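Zandden Hand Gripper Kit: The Gallery

Gallery | Hire rates | Booking a day | Getting to Wornon

Hello and welcome, and do pull up a chair, as I'm told I go on a bit. The Zandden kit is the one we get asked about more than anything else we hire out at Ursu, and most of the questions come from people who would like to teach a robot arm to do an ordinary household job and have worked out (quite rightly!) that the quickest way of showing it is to do the job yourself, with the same sort of jaws the arm will end up using. You put the grippers on, you get on with the task, the cameras and the markers keep track of what your hands did, and at the end of the day you take the recordings home with you.

We offer it two ways. You can take the kit away in its case, or you can come to us at the Grusgate room in Wornon and use it there, with one of us on hand to help with straps and cables and to put the kettle on. I lean towards the second for anyone who hasn't worn hand-held grippers before. The first hour is a funny one, because you keep wanting to use your fingers, and it's a good deal more cheerful when there are other people in the room in exactly the same boat.

The full set has the grippers, worn in pairs, the head and chest cameras with their straps, the marker cubes, the small display that shows you the running time, and more cable than you would believe could fit in one case.
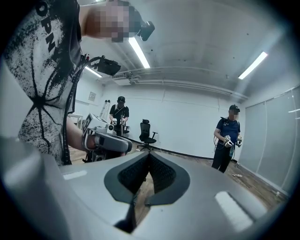 Groups are very welcome, and I'd say they get the best out of a day. People watch each other, pick up one another's tricks and notice when someone's cable has crept round behind them. We don't mind what clothes you turn up in so long as you can move your arms freely and you're happy to have a strap over your top for most of the afternoon. Leave the big woolly jumper in the car. The chest strap rides up on anything thick, and then the camera spends the whole session gazing at the ceiling lights, and you won't find out until you look at the recordings over supper.

Fitting takes longer than people allow for. Getting a newcomer strapped, cabled and checked is a matter of nearly 20 minutes, and I would much prefer we took that time at the start than rushed it and had you tugging at a wrist strap all day. After lunch it always goes much faster, I promise.

A word on the jaws, as I have strong feelings about them. The pads are the part that wears. A day of picking up soft things will hardly trouble them, but anything gritty or sharp-edged will, so we look them over before every hire and swap them if they're looking tired. Please don't wipe them with anything perfumed or oily. A barely damp cloth is all they want. If you have the kit at home and a pad starts to lift, ring us and we'll post a replacement the same afternoon, and no, there's no charge for that unless you've been picking up broken crockery with it (it has happened, and we're still friends).

The markers want a little looking after as well. The black-and-white patterns have to be clean and in view for the tracking to be any use, so no sleeves flapping over them, and no stickers, however tempting. We had a lovely family team in June who had decorated theirs beautifully with little stars, and I'm afraid I spent a good part of the evening with a cloth and a hairdryer getting it all off again.

Now, what to practise on. We keep a cupboard of household odds and ends for visitors, but you're better off bringing the thing you care about. Awkward shapes make good recordings. Latches, handles, hoses, lids that only lift from one side: all of those make you think about which hand is holding and which hand is doing, and it's just that bit of thinking you want the recording to catch. Floor work is perfectly all right too. Bring a cushion if your knees are anything like mine.
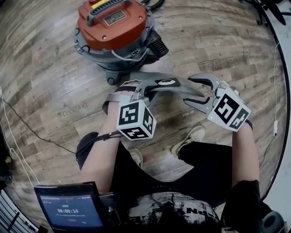
Silviu Oprea looks after the recording side of things for us, and his advice to every new group is to keep the takes short. Anything up to 90 seconds is easy to check and easy to throw away if you've fumbled it. Much longer and you'll find yourself reluctant to bin a take that had one nice moment in it, and then you're up until midnight trimming. He also likes people to start and finish each take with their hands in the same resting place. It feels a bit like being back at school for the first few goes, and after that you stop noticing that you do it.

He'd want me to mention the screen, too. Set it down where you can see it with a flick of the eyes, somewhere low and to one side if you're sitting on the floor, and then try to leave it alone! Beginners watch the clock terribly, and you can tell from the head camera every time. Glance at it to be sure the recording has started, then get on with the job.

People ask whether the grippers are tiring. They are, a little, mostly in the forearm, and mostly for those who squeeze much harder than they need to. The jaws open and close easily and you soon find you can hold most things with a very light touch. We have a longish break in the middle of the day and a short one whenever anybody fancies it. Left-handers, by the way, get on perfectly well. You wear one on each hand whichever way round you are.

Is there anything I'd change about it? Yes, a few things, and I'd be a poor sort of hire shop if I kept quiet about them. The cables are a nuisance on the floor and I would dearly love a tidier arrangement at the waist. The wrist straps are made for a middling sort of wrist, and if yours is very slim you will want the foam band we keep in the drawer, so do ask for it. And the carrying case is heavy. Silviu can manage it up the stairs with one arm, I certainly can't, and if you're collecting on your own we'll gladly bring it down to your car.

Hire rates, as people never seem to find the page: the kit on its own is £80 a day, and a helper in the Grusgate room is £18 an hour on top, tea and biscuits included. The room itself comes free with the kit if you book both together. We ask for a deposit on take-away hires and it goes straight back to you once we've checked everything is in the case, spare pads and all.

If you're coming by car, use the yard at the back and ring the lower bell, as the upper one belongs to the dentist. By bus, get off at the Wornon library stop and walk up the hill. Doors open at half past nine, and we're happy for you to come a bit early and drop your things off.

Do send us your own photographs if you've had the kit at home, as we'd love to put more of them up here. Tell us what you were working on and whether you mind your name going underneath.

Next gallery: Cases, chargers and spare pads
Back to all Ursu hire kits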